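Filed under: Work, Automation

We lost the morning sort at the depot in April. I say lost, but the parcels still get sorted, they just go down a belt at Otton and come to us in cages already in street order. There used to be a gang of us standing at the frames from half past four. Now I start at six, load up and go.

I deliver and set up small household electrics for Firnari, mostly on the north side of town as far as Ganska. The routes are set by software as well. It used to be a man with a wall map and a phone. The software gives me 90 stops on a heavy day and it is usually right about the driving. It is less good at people. It allows the same few minutes for a customer who takes the box at the door as for one who wants the thing out of the box and working.

That second kind of job is now the main part of my day. Before April it was an extra and you did it if you had time. Somebody upstairs worked out that a belt can sort a parcel but can't stand in a front room and sort out leads, so the hours we saved on sorting went into setting up. I had two afternoons of training at Otton and a booklet.

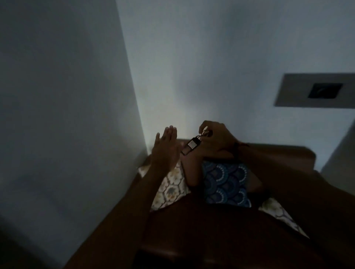 A driver on the Jääskeläinen contract told me over a brew that it had gone the other way for them, and that the belt had come in and the hours had simply gone. They kept the same number of stops, he said, and the setting up was dropped altogether, so customers rang the helpline and got a recorded menu.

I don't know which of us is the normal case. Our lot kept everyone who wanted to stay, though the early shift allowance went, and for me that was 171 pounds a month. My back is better. I miss the talk at the frames more than I expected, as you don't get much of that in a van. Some of the older hands took the chance to finish.

The other change is the scanner. It logs each job as I open and close it, and on Wednesday the totals go up on the screen by the lockers. There were 2296 jobs last month for our side of the depot. The screen doesn't say how many of those were two minutes on a step and how many were half an hour on somebody's carpet. I've asked for a separate code for setting up and been told it is on the list.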